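About the Motdale Bench
Shares: 59

The Motdale Bench is a shared workshop on the back side of Holwood, in what used to be the showroom of a carpet store. We have 1374 square feet, one bathroom, and a loading door that opens if you lift it with your knee. We build robots here. More precisely, we build one robot, repeatedly, and have done so for several years.

How we got going

Themis Kokkinos started the thing in his garage in Codholm, with a secondhand welding table and an arm he had printed one joint at a time over a winter. The arm could lift an egg. It could not put the egg down. Su-chen Fung came over to fix the firmware in March and stayed until the garage flooded, at which point the two of them rented the showroom and began charging their friends dues.

Genalyn Saludo joined next and brought her own lathe, which made her popular. Erlinda Yap joined to learn soldering and now teaches it. Ildikó Borbély came to drop off a package for the dentist next door.

What we build

Our long-running project is Evangelista, a tabletop arm meant to open small drawers, take out the right part, and hand it to whoever is working. We settled on this goal because our members spend much of their evenings opening small drawers and taking out the wrong part. By Genalyn's math the arm has cost us $2407 so far, which would have bought a lot of labels.

Evangelista is on its fourth shoulder and its third set of fingers. The first fingers were aluminum and scratched everything they met. The second were a soft rubber that Themis cast in muffin tins, and they picked up lint, sawdust, and on one occasion a member's permission slip for her son's field trip. The current ones are better. We have stopped saying they are the last ones.

The wrist carries a small camera, so the arm sees its work from about where a wrist would. Su-chen writes the part of the software that decides what it is seeing. Clear plastic gives her the most trouble, with white on white a close second, and she has been told several times that she could simply paint the drawers orange. She considers this cheating. The argument has been going on since the second shoulder and new members are asked to pick a side during orientation.

Not everything here is Evangelista. Ildikó is making a machine that waters tomatoes and then emails her about it. There is a line-following cart that has been promised to the Holwood library, and a plotter that draws very good circles and nothing else. If you bring your own project, you get a shelf, a key after your first month, and more advice than you wanted.

How a build night goes

Doors open at six. Someone puts the kettle on, someone else asks who took the small hex keys. Evangelista gets the white table by the wall, and the table is to be kept clear of mugs, coats, and mail. Each try at the drawers gets written in the log book by hand, with the result in one word. We are up to 547 entries. "Nearly" is the most common word, followed by one we have asked Themis to stop writing.
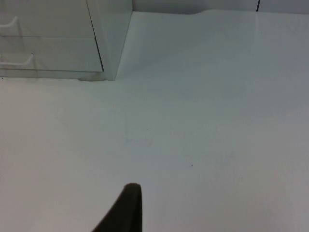

The white table, from Evangelista's wrist. Drawers at upper left, one finger in the foreground.

Between tries, people drift. Erlinda runs her soldering table at the front, where the light is good, and the fume fan there is not optional. Genalyn will show you the lathe if you tie your hair back and ask nicely. We sweep at nine-thirty and argue in the parking lot until ten.

Who can join

Anyone sixteen or over. You don't need to know how to code, weld, or read a wiring diagram. It helps if you can stand to watch something fail in the same spot for two hours and still want to change one number and run it again. Dues are monthly and cover power, solder, tea, and our share of the roof. Tools with a red tag need a short lesson first. Tools with no tag are fine, and tools with a blue tag belong to Genalyn.

We don't do repairs for the public, though people do keep bringing us vacuum cleaners. We also don't sell the arm. A man from Codholm did make an offer on it, which was kind, but he wanted it to deal cards.

If you'd like to look around, come on a build night and knock hard on the loading door. The front door has a bell. The bell is one of our projects.

Page updated 11/08/2022

Contact | Find us | Member log-in
© The Motdale Bench, Holwood. All rights reserved.
Back to top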